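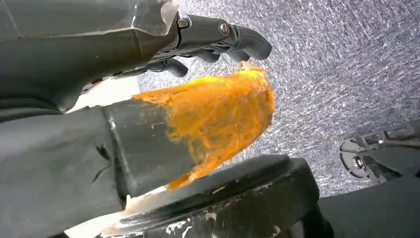 Figure 2. Orange coating on the end of a rectangular bar, with the ragged lower edge trailing toward the black base.

3.2 Coating shape at the bar end

The coating does not follow the flat faces of the bar. It wraps the tip and continues past it into a rounded bulb, then narrows along its lower edge to an uneven strip (Figure 2). Color was used as a rough guide to thickness: saturated amber was scored as thick, lighter yellow-orange as thin. Wrinkles and streaks were recorded separately and did not enter the thickness score.

Scoring followed the sheet drawn up by Trindade and Kļaviņa for the Ziltine trials, which has 12 fields. Two were dropped for the present work – gloss and odor – as neither could be judged from images. The two readers worked apart and compared sheets afterward. They disagreed on six fields over the full set, mostly on where the bulb ends and the strip begins. We therefore set that boundary at the point where the coating becomes narrower than the bar, and all sheets were scored again in September under the revised rule.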